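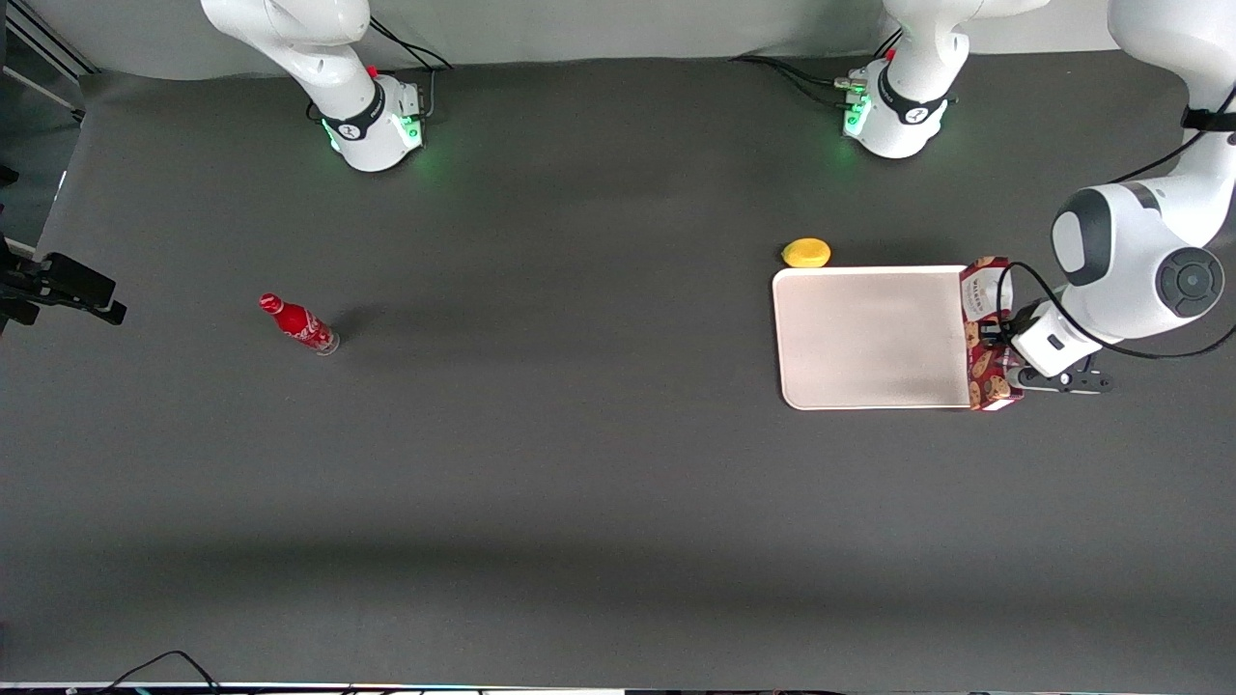
4. How coalition agreements were kept, changed or dropped

4.1 The agreements as documents

A coalition agreement in a small municipality is usually a short text. It is signed after the count, read out at the first full council meeting and then put on the council website, where it may or may not stay. The agreements we collected from Stenevgate and Bovum differ a good deal in length and tone. The longest runs to 23 pages and has its own table of contents. The shortest fits on one side of paper and says little beyond who will chair the council, who will be deputy and that the parties will "work together in good faith" on the budget.

We split each agreement into separate pledges, following the rules set out in Section 3. A sentence was counted as a pledge if it named an action that the council has the legal power to take and if a reader could later tell whether the action had been taken. "We will keep the Bovum library open on weekday evenings" is a pledge by this rule. "We value our libraries" is not. Statements about what the council would ask national government to do were coded separately and are left out of the results below, as the council has no control over the answer.

Across both municipalities this left us with 60 pledges. They are spread unevenly. Roads, school buildings and the sale or use of council land account for most of them, and there are few on social care, which in this country is mostly paid for and run at regional level. Pledges on local tax were fewer than we had expected from earlier work on larger cities. Where they did appear, they nearly always took the form of a promise not to raise a rate above a stated ceiling.

4.2 Finding out what happened

For each pledge we searched the council minutes, the adopted budgets and the year-end accounts. The Stenevgate minutes are complete and can be searched by word. The Bovum minutes for the first part of the term exist only as scans, and the attachments are missing for several meetings. We filled these gaps from the Prellier archive, which holds printed committee papers deposited by the regional press office, and from the notices pages of the local newspaper. A pledge was coded as kept only where we found a decision and a matching line of spending or a published order. A decision alone was coded as partly kept.

This is stricter than the rule used in most national studies, where the passing of a law is enough. We think the stricter rule suits councils better. A council can vote for a cycle path in the spring, move the money to winter gritting in the autumn and never return to the matter, and the minutes of the first meeting will still show a clear majority in favour.

Both coders worked through the full set separately. Most disagreements were about the line between kept and partly kept, and they were settled by going back to the accounts. In 2 cases no source could settle the question and the pledge was coded as unclear. Both concern maintenance work that was paid for out of a general fund and cannot be traced to a particular building.

4.3 Changes during the term

Agreements are often treated as fixed once signed. In our material they were not. Both councils went back to the text during the term, and in Stenevgate this was done in the open, with a revised version laid before the council in November and a debate recorded in the minutes. The revision removed pledges on the harbour car park and added others on heating costs in public buildings. Opposition members asked why the car park had been dropped and were told that the ground survey had come back with a much higher estimate than planned.

In Bovum the changes were less formal. There is no second version of the agreement on file. Instead the leaders of the governing parties issued joint statements before each budget debate, and these statements sometimes said things that could not be squared with the original text. The clearest case is the swimming pool. The agreement promised to repair it. The statement before the second budget spoke of "looking at all options for the site", and the accounts for that year show spending on a valuation and none on repairs. We coded the pledge as broken, although one of the governing parties continued to describe it as delayed.

More than 15 pledges were changed in one of these two ways before the end of the term. Counting them as simply broken would give a poor account of what took place, and so we report them under a separate heading in the tables. Readers who prefer the simpler split between kept and not kept can rebuild it from the coding sheet in the appendix.

4.4 The effect of party size

The usual expectation is that the largest party in a coalition gets most of what it wants, and that smaller partners are given a few items they can show to their voters. The Najafi index, which weights each pledge by how much space it was given in the party's own election programme, lets us look at this with some care. A pledge that took up a full page in a programme scores higher than one in a list at the back.

On this measure the smaller parties did rather better than their number of seats would suggest. Their pledges were fewer but were more likely to come from the front of their programmes, and they were also more likely to be carried out in the first year. Large parties had more items in the agreement and saw more of them slip. Part of the reason may be cost. The high-scoring pledges of the small parties were often cheap, such as a change to the opening hours of an office or the naming of a contact person for tenants, whereas the large parties had put their names to building work.

We would not press this finding too far. There are only two municipalities in the study and the same small party sat in both governing groups. Its local branches share an office and, as far as we can tell from the programmes, share a good part of their text. What looks like a general advantage for small parties may be the result of one branch that negotiates well. The comparison with neighbouring councils in Section 5 goes some way towards testing this, but only for budget pledges, where the sources allow it.

4.5 What local voters could have known

The last question in this section is whether a resident who wanted to follow an agreement could have done so. In Stenevgate the answer is mostly yes. The text, the revision and the minutes were all online during the term, although the accounts appeared late. In Bovum the original agreement was taken down when the council changed its website and was put back only after a request from the local newspaper. During that time residents would have needed to visit the town hall and ask for a paper copy. The joint statements were sent to the press and were not placed with the other council papers, and we found no page on which they were kept together.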